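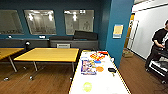
gastska_gal replied:
Dark teal on the walls is a commitment, and I say that as somebody who lived with it for six years. What finish did you go with? In my dining room the eggshell showed every single touch-up, so I ended up repainting the whole thing flat.

Rhydian Rosser wrote:
Eggshell, so thanks for that, now I'm scared. We're opening the craft room to the Saturday group soon and I've still got two gallons left over. My real question for you all is whether I should paint the ceiling too. It's plain white now. My sister says go teal all the way up, my wife says over her dead body. I've got the ladder until the weekend and then it goes back to my neighbor.

moth_and_rust replied:
Do NOT paint the ceiling. I did a navy one in our den in March and it felt like sitting in a shoebox with the lid on. Took me three coats of primer and most of my patience to get back to white. If you want something up there, go with a warm cream. It looks white next to teal anyway and you don't get that hard line where the wall stops.

dblbrush replied:
Gonna disagree with moth here. Dark ceilings are great if you've got decent light and the room isn't tiny. My brother-in-law did his whole basement in a green so dark it's nearly black, ceiling and ducts and everything, and it's the coziest place in the house (ok, the beer fridge helps). What kills a dark room is bad bulbs. Get the warm ones, and get plenty of them!

gastska_gal replied:
A den is for watching movies, though. People are going to be gluing tiny things together in a craft room. I quilt, and I can't tell my navy thread from my black thread in a dark room no matter what bulbs I buy. White ceiling, bounce the light, done.

dblbrush replied:
Then get a task lamp? I don't see why the ceiling has to do all the work.

gastska_gal replied:
Because then you have cords all over the place and somebody trips on one. Ask me about my left knee.

Rhydian Rosser wrote:
Ok so leaning no on the ceiling. Warm floor plus teal already feels pretty full to me, if that makes sense. What about trim? I priced the Prandent satin at 46 bucks a gallon and the Brerar stuff is 50. Is there any difference at all or am I paying for the can?

pnw_kel replied:
I've used both. Prandent goes on thinner but levels out nicer. Brerar covers in one coat if you're lucky and two if you're me. For trim I'd go Prandent and just plan on the second coat. Also buy a decent angled brush. I was cheap about brushes for years and my lines looked like a kid did them.

moth_and_rust replied:
Brerar all day. I had Prandent trim yellow on me in under two years, in a room that doesn't even get much sun.

pnw_kel replied:
Was it oil-based? The oil one yellows, the water-based hasn't for me.

moth_and_rust replied:
...I'd have to go look at the can. It's in the shed under the Christmas stuff. Might've been oil.

dblbrush replied:
lol

Rhydian Rosser wrote:
Going with the water-based Prandent then, in the softest gray they've got. Ceiling stays white, and my wife says hi and that she likes all of you except dblbrush. Does anybody know if Rusu tape is ok on eggshell that's only been up a week? The roll says it's fine but I've been burned by a roll before.

pnw_kel replied:
A week is cutting it close. I'd give it two, then pull the tape slow and at an angle while the trim paint is still a little tacky.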